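### 4.2 Home-built arm and simulated bathroom task

The build described in this section was done in a shared workshop at Dalley, using the bench tools available to all members and parts that could be ordered in small quantities. The aim was a light arm that one person could assemble and repair without access to a machine shop. The joints are driven by Korkmont geared motors, and the links are cut from aluminium tube. The brackets were printed in grey nylon after an early set in a cheaper filament crept under load and let the shoulder joint sag.

The gripper went through more changes than any other part. The first version had two flat fingers and dropped smooth objects when the wrist turned. The second had soft pads glued to the inner faces, and the pads peeled off at the corners. We settled on fingers that can be swapped by loosening 2 screws, so that worn ones could be replaced between sessions. Finger travel is limited in software to protect the linkage. The limit was set by hand and is stored with the calibration file.

Control runs on an ordinary desktop computer beside the bench. We used the Clomex motion library for joint planning and wrote our own layer on top of it, called Munshi, which handles task order, logging and recovery from a failed grasp. Munshi treats the real arm and the simulated arm as the same device. A task script that runs in one will run in the other without edits, although the timing differs. Keeping a single script meant that faults in task order could be found at a desk, and workshop time could be kept for mechanical faults.

Training and early testing were done in simulation. We generated 3,190 grasp attempts on household objects placed in kitchens, laundries and bathrooms. Room layouts were drawn from a set of templates, and the colours of walls, floors and cupboard doors were varied between runs. Lighting was varied as well, including settings with hard, dark shadows. These were kept in the set on purpose. In the first month of work the grasp detector often took a shadow edge for the edge of an object, and the fault only became plain once runs with strong side lighting were included.

Rolls were the hardest of the common shapes. A roll gives a good grip across its width, but a small error in the approach angle makes it swing between the fingers. The wrist view gives little warning of this. The fingers hide part of the object, and a pale roll has few surface features to track. Large flat surfaces behind the object caused a second problem. Panelled doors produce long parallel lines, and the tracker sometimes locked onto the moulding in place of the roll. We dealt with this by masking the finger area and weighting the tracker towards curved outlines.

Figure 6 gives a wrist view from the bathroom set, with the roll at an angle between the fingers and a panelled door filling much of the background.

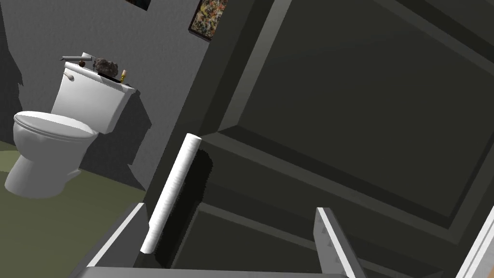
**Figure 6.** Simulated wrist view in a bathroom layout: white roll between the gripper fingers, dark panelled cabinet door at right, toilet at left.

After masking was added, we ran a further 94 roll grasps in simulation using layouts held back from training. Of these, 33 ended with the roll tilted beyond the limit we had set for a clean placement. Most of the tilted cases began with one finger touching before the other. Slowing the last part of the approach reduced the swing but made each attempt longer, and we kept the slower setting for rolls only.

Moving the same scripts to the bench showed up faults that the simulator did not model. The cable to the wrist camera pulled on the last joint when the arm reached low, and the printed brackets flexed enough to shift the fingertips off centre. The cable was rerouted along the upper link and clipped at the elbow. Bracket flex was left as it was and corrected in calibration, which has to be repeated whenever a finger is changed.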